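Postalach busca gente para probar su nueva línea de figuras articuladas

Convocatoria abierta - coleccionistas, padres y madres, y quien tenga manos y opinión

Publicado el 5 de enero de 2023

Vamos al grano que andamos justos de tiempo. En Postalach sacamos en julio la línea Humwood, figuras articuladas de 6 pulgadas con accesorios intercambiables, y antes de cerrar moldes queremos que pasen por manos que no sean las nuestras. Buscamos participantes para las sesiones de prueba y, aparte, una persona para incorporarse al equipo de producto (ver más abajo, son dos cosas distintas, por favor no mezclar en el mismo correo).

La línea Humwood, para quien no la siga: un pueblo minero en un bosque que anda. Primera oleada con seis personajes, el villano es el Barón Dondel y sí, lleva capa de tela. Los coleccionistas de la serie antigua nos pidieron la capa de tela durante años. Pues capa de tela.

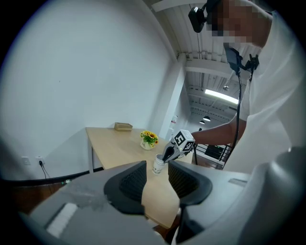
Las sesiones duran media mañana o media tarde, a elegir. Se abren cajas, se montan figuras, se cambian manos y cabezas, se vuelve a guardar todo en el blíster. Luego un cuestionario corto y una charla en grupo. No hace falta saber nada del universo Humwood, de hecho nos vienen bien unos cuantos que no sepan nada.

Qué nos interesa saber:

- si las articulaciones de hombro y cadera aguantan la pose o se caen
- si los puños salen y entran sin tener que usar los dientes (ha pasado)
- si el embalaje se puede volver a cerrar, los que coleccionan en caja ya saben por qué preguntamos
- si el tamaño de los accesorios es un problema en casas con niños
- precio. Que nos digáis sin miedo lo que pagaríais

Perfiles que buscamos para las sesiones: mayores de 18 años. Una parte, coleccionistas con figuras en casa, de la marca que sea. Otra parte, personas que compran juguetes para hijos, sobrinos, ahijados. Y un grupo pequeño de gente con movilidad reducida en las manos, para quienes habrá más tiempo y descansos; indicadlo en el formulario solo si queréis.

No pueden participar: empleados de tiendas o distribuidores de juguetes, prensa del sector, ni nadie que haya firmado con otro fabricante en el último año. Lo sentimos, es cosa del contrato con Ragnarsson, que nos lleva la distribución en el norte de Europa.

Habrá que firmar confidencialidad al llegar. Móviles en la taquilla. Dos de los personajes no están anunciados y queremos que siga así hasta julio.

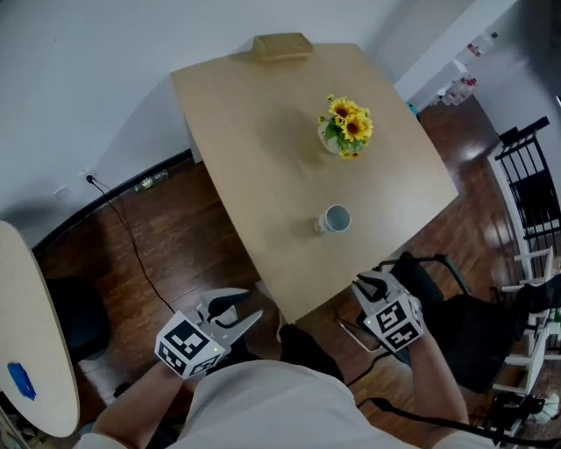
Qué ofrecemos a los participantes

Una figura de la primera oleada cuando salga a la venta, a elegir (menos el Barón, que va con tirada limitada de 836 unidades y no nos llega). Transporte público pagado, guardad el billete. Café, agua, algo de picar. No hay pago en metálico, mejor decirlo ahora.

Tenemos 275 plazas en total entre todas las sesiones. Se asignan por perfil y no por orden de llegada, así que no hace falta correr, pero tampoco lo dejéis para el final. Si no os contestamos es que el grupo está completo; quedáis en lista para la segunda oleada salvo que digáis lo contrario.

Y ahora el puesto. Técnico/a de producto, jornada completa, contrato de un año con posiblidad de seguir. Incorporación lo antes posible. Trabajo presencial casi todo, las muestras no se revisan por videollamada.
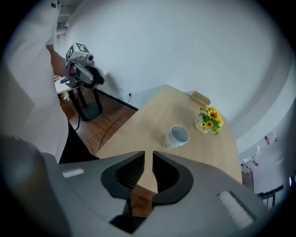
Tareas: revisar muestras de fábrica, llevar el registro de defectos, hablar con el taller de pintura, preparar material para las sesiones y ayudar a recogerlo. Épocas tranquilas y épocas que no, antes de cada lanzamiento se aprieta bastante.

Pedimos:

- formación en diseño industrial, moldes, plásticos o similar. También vale experiencia demostrable sin título
- inglés para entenderse con fábrica por escrito
- orden. Mucho orden
- buena vista para el color, un rojo mal dado lo ve todo el mundo menos el que lo aprobó

Se valora: haber pintado miniaturas, saber algo de normativa de seguridad del juguete, manejar impresora de resina. Coleccionar no es requisito, ni suma ni resta.

Salario según convenio más un plus por lanzamiento. Descuento en toda la tienda. Viernes no, pero en agosto hacemos jornada intensiva.

Cómo apuntarse

Sesiones: formulario en la web de Postalach, apartado Convocatorias, Humwood. Se tarda poco. Poned un teléfono que cojáis.

Puesto: CV y tres o cuatro fotos de trabajos propios, en un solo PDF, por el apartado Empleo. Asunto "Técnico producto". Sin carta de presentación, no nos da tiempo a leerlas. Las entrevistas las vamos haciendo según llegan las candidaturas, y cuando encontremos a la persona retiramos el anucio.

Dudas por el formulario de contacto - por redes no contestamos temas de empleo.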